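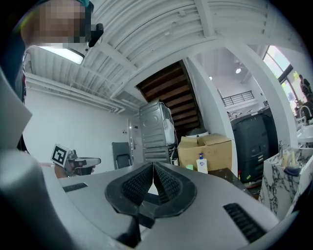

Vol. 13, No. 200

Washer and dryer are up and running at Stallden

By Krisztina Oláh

Well, neighbors, we have a laundry! If you've come in through the workshop at Stallden lately you've probably walked right past it, because it's tucked in by the stairs, and for a while I was one of the people walking past it. A grey washing machine with a grey dryer stacked on top, and the dark wooden steps going up behind them. It looks like it's always been there, which I can promise you it hasn't. Until last October that corner was where we kept paint cans and the artificial Christmas tree.

For anyone new to the building, a little history. The old washer lived in the back shed, and it quit for good two winters ago in the middle of a load of my towels. Since then most of us have been hauling bags down to the Curero laundromat, and I have nothing bad to say about the Curero (the folks at the counter are lovely and the big dryers can handle a comforter), but it's a long walk with a full basket when the sidewalks are icy. Josphat Waweru on the second floor started an envelope for a new pair, and between the envelope, the soup lunch and the bake sale we ended up with $1003. I baked for that sale and I'd like it on record that the poppy seed rolls went first.

The machines came secondhand from Farkas, over on the other side of the tracks, and they threw in the delivery. Getting them through the door was another story. Kojo Nartey and Benedek Bakos had the dryer halfway in, then out again, then took the door off its hinges and had another go. I held the screws. Stacking the two took most of an afternoon and a lot of opinions from people sitting down - I was in a chair myself by then, so I'll say no more about that.

Algirdas Ots did the hookup and then stayed to show me how to clean the lint filter, twice, since I wasn't listening the first time. He wants everybody to know that the filter gets cleaned after every single load. If you find a plastic bag hanging on the side of the dryer, please leave it where it is. Lint goes in the bag and the bag goes out with the trash when it's full. Please don't put your gum in there.

How to get a time: there's a sign-up sheet on the inside of the pantry door upstairs. Write your name and your apartment, one slot per household to start with, and if there's still space by the evening before, go ahead and take a second one. Workshop people have the room as usual during the day, so please go around them with your baskets and don't set wet things down on anybody's work. The same goes the other way, and no sawdust near the clean sheets! Last load goes in at nine at night. The family right above the stairs can hear the spin cycle, and they have a baby.

It's free to use through the end of winter, and after that we'll see what the electric bill says. The meter read 2467 on the morning we plugged everything in, and Josphat wrote it down in pencil on the wall by the fuse box. Please do not paint over it. He'll read it again in the spring and we can all argue about quarters then.

We still need a few things. A folding table would be wonderful, a narrow one, as there isn't much room to get by. Also a drying rack that stands up straight, and hangers if you have extra. Somebody has already left a big box of Vara detergent with a note saying "for everyone," no name, so thank you, whoever you are. I used a scoop and my pillowcases smell great.

We're having coffee and cake downstairs on 1/26/18 at four o'clock to say thanks to everyone who carried, baked or chipped in. Bring a mug from home. Benedek is making his walnut cake, and if you owe me a cake pan from the bake sale, bring that too.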